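Progress report to the program office: home tidying demonstrations
Reporting period ending 8th October
Prepared for Nallport by the collection team, Nesodstead

1. Where the work stands

The project set out to gather hand-recorded examples of household tidying that can be used to train the Kekana policy. The agreed unit is the episode: one short task, done once by a person holding the gripper tool, with a start state, an end state and a written label. At the close of this period we hold 3,971 accepted episodes from 11 homes. All of them have been through a first check, and the labels for 9 of the homes have been through the second check as well. The other two are in the queue.

The tasks are the ones in the grant plan. Collectors pick up soft toys and put them away, straighten cushions, move small objects from a seat to a table or shelf, fold or lay flat a piece of clothing, and close doors and lids. We dropped the task of sorting cutlery during the first month because the finger pads slid off thin handles, and the time was moved to clothing.

2. How the homes are chosen

We recruit families and single people through two community centers and by word of mouth. Each household signs the consent form, gets the flat fee, and can ask for any episode to be deleted within 20 days. Two households have used that right so far. In both cases the episodes were deleted from the main store and from the backup, and Futell, who host the data, confirmed it in writing.

Collectors are told to leave the rooms as they find them. Early on, some people cleaned up before we arrived, and those recordings were of little use to us. The visit letter now says in plain words that no cleaning is needed. Since the change, the start states have been more varied, and the rejection rate for "scene too sparse" has dropped to almost nothing.

3. Living rooms and shared rooms

Most of the useful episodes in this period come from rooms that serve more than one purpose. Sofas, beds and toy storage in the same space give long reaches, soft surfaces that give way under the fingers, and many objects of similar size with different stiffness. 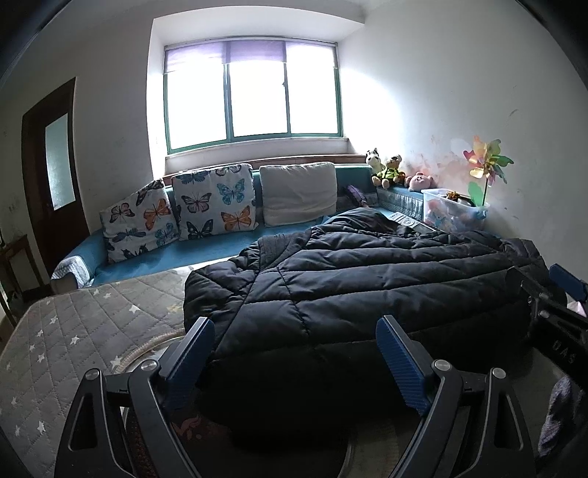

Kamonchanok Sombatkul objected, on reading the draft of this section, that we were giving too much weight to soft objects. Her view was that a policy trained mainly on plush toys and cushions will close too hard on anything rigid, and that we should hold the next batch until the balance is better. She also asked whether the quilted clothing episodes should be scored on the final shape or only on whether the item was moved.

We have taken the first point in part. The next batch will have a fixed share of rigid items such as remotes, lidded boxes and cups. We did not stop collection, as the visits were already booked. On the second point, clothing episodes now carry two scores, one for placement and one for flatness. Re-scoring the older clothing episodes will take until December.

4. Window light

Rooms with a large window behind the work area are a known problem. The camera on the tool sets its exposure from the whole view, and a bright window can turn the panes white and darken the seat in front of it. We tried asking households to lower their blinds, but this made the rooms look alike. Current practice is to record as found and repeat the same task later in the day if the household agrees. Ezekiel Obi is comparing the paired recordings and will report on whether the early ones should be kept in the training split or moved to the test split.

5. Equipment

Both gripper tools are working. The finger pads wear at the tips and were changed once on each tool. One tool had a loose screw near the base of a finger, found during the morning check. Episodes recorded with it the day before were reviewed and kept, as the finger position readings were inside the limit. We have spare pads for the rest of the year and do not expect to ask for more equipment money.

6. Problems and delays

The second label check is behind. It was planned as a part-time job for one person and it needs more than that. We have moved some hours from travel to labeling, within the ten percent the agreement allows.

Labels for colored and patterned fabric were inconsistent. One labeler wrote "cover," another "blanket," another "throw" for the same item. A short word list is now in use, and the affected labels are being corrected by search and replace, followed by a spot check.

7. Next period

Finish the second check for the remaining two homes. Begin the rigid-item batch. Deliver the first full training split to Nallport, with the paired window recordings kept in a separate folder until the comparison is done. Spending is on plan apart from the shift noted in section 6, and the budget sheet is attached to the covering email.

Related items
Consent form and visit letter, current version
Word list for fabric and clothing labels
Finger pad replacement: steps and log
Previous progress report: kitchens and hallways
Data hosting agreement with Futell

Contact the collection team, Nesodstead | © Nesodstead | Back to top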